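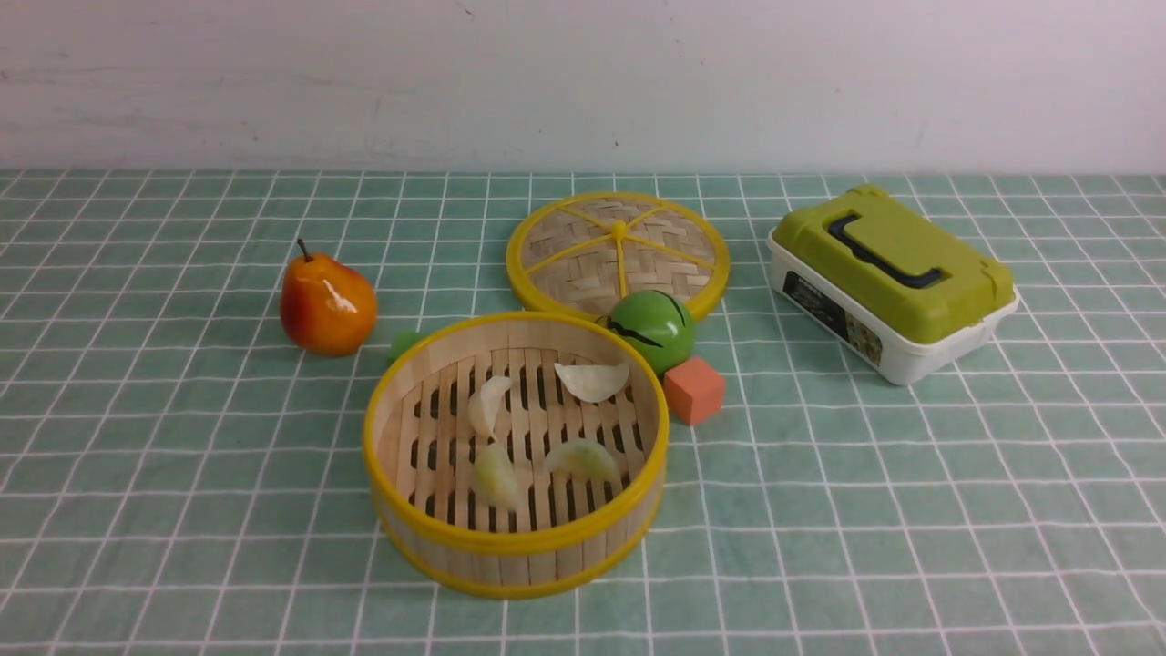 Looking after wooden chopping boards

Posted 19 September 2024

A decent chopping board should last for years, but most are ruined by standing in water. Wash yours by hand in hot soapy water, both sides, and dry it straight away with a tea towel. Then stand it on its edge so air can get round it. Boards left flat on the worktop tend to warp.

Never put a wooden board in the dishwasher.

Smells
Onion and garlic come off with coarse salt and half a lemon. Rub along the grain, leave for 7 minutes and rinse with cold water. For fish, use a paste of bicarbonate of soda and water instead.

Oiling
Use food-grade mineral oil. Olive and sunflower oil go sticky and start to smell after a few weeks. A 200 ml bottle does our two boards for a year - we buy the Gristetport one, but any plain oil will do. Warm the bottle in a bowl of hot water, wipe the oil on with a clean cloth and leave it overnight. Wipe off what is left in the morning. New boards want three coats before they are used.

Scratches and stains
Light knife marks can be sanded out. Start with medium paper, finish with fine, and always go with the grain. Wipe away the dust with a damp cloth, let the board dry for a day, then oil it again. Deep cuts that still hold dirt after scrubbing mean it is time for a new board.

Storage
Keep boards away from the hob and radiators. Ours split in January after a week beside the boiler - glue and clamps held it for a while, but the crack came back.

Next page: Sharpening kitchen knives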